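One Plate Color, One Plate Size

Most advice on kitchen storage starts with the cabinet. I think it should start with the plate. A household that owns plates in three diameters has three stacking problems, and no shelf insert will solve them.

My position is simple. Buy one flat plate with a thin raised rim and a matte surface, in a single color, and use it for everything short of soup. A diameter of 27 centimeters covers dinner and fits most dishwashers. Smaller plates get used when they are on top of the pile and forgotten when they are not.
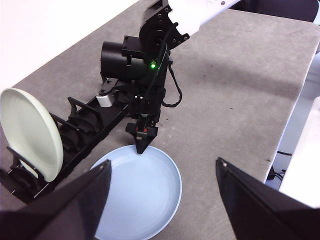
Color matters more than people admit. Light blue on a gray table is easy to find and easy to clear, and food residue shows up on it before the plate goes back in the cupboard. White does this less well under warm lamps — dark glazes hardly do it at all.

Zulmira Nogueira, who shares my kitchen in Flimville, objects that guests expect variety. I have hosted dinners for nine and have yet to hear a complaint about the plates. Her second objection, weight, is fair. A stack at around 900 grams a plate is too heavy for a high shelf. Store it at waist height, next to the sink.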